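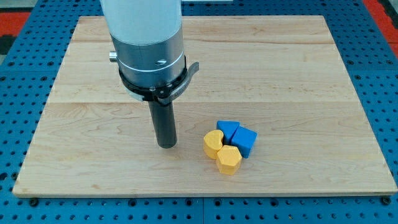 Soft Blocks: A Small Gallery

Home > Galleries > Toys and Games > Soft Blocks
Posted 16 Aug 2020

I have wooden blocks, cardboard blocks and one set of rubber bricks that smells like a tire shop. Foam got in late. I considered it packing material with ambitions, and then a bag of the stuff came home with me from the Lumcombe swap meet in February and I had to clear a shelf.

Foam blocks have one great advantage over wood, well known to anyone who has ever walked across a dark living room. They also have a drawback, known to anyone who has tried to build something taller than a soup can. I have come around to them anyway. They look good in a heap, and a heap is how they spend most of their lives.

Click to enlarge. Captions are mine and so are the opinions.

Four on a board
Two blue, two yellow-orange, on a light wooden board. I like the matte finish. Shiny blocks always look as if they're trying to sell you something.

The roof
The blue one at the back, with the slope. Every set needs a roof piece, and every child I have known has used it as a ramp. Architecture loses this argument in every house I've visited.

The leaner
The bigger blue block leans on a tilt, like a man waiting for a bus. Good shadow on it, too.

The bean
My favorite. It's yellow, and it's either a kidney or a bean depending on how you feel about your lunch. You can't stack anything on a bean with confidence. I assume whoever drew it had finished all the sensible shapes and still had an hour to go before quitting time.

Notes for the block people (you know who you are)

Foam picks up lint, and dark blue shows it worst. Wipe with a damp cloth and let the blocks dry in the shade. Don't use the dishwasher. I mention the dishwasher only on account of two emails.

Teeth marks lower the value, or would if there were any value. The Nendow price list gives a dollar a bag, and I thought that was generous.

If you're sorting a mixed bag, go by feel before color. Cropper foam has a tighter skin and springs back fast, while Grivura stays dented for a while, as though you'd hurt its feelings. Color fades on both, so a pale yellow and a strong one may well have started out in the same box.

My count for the whole soft shelf stands at 184 pieces, beans included. Wood is still well ahead. I'm looking for a foam arch in any color, chewed is fine, and will trade rubber bricks for it. Please take the rubber bricks.

Previous gallery: Cardboard Bricks, Mostly Flat
Next gallery: Dominoes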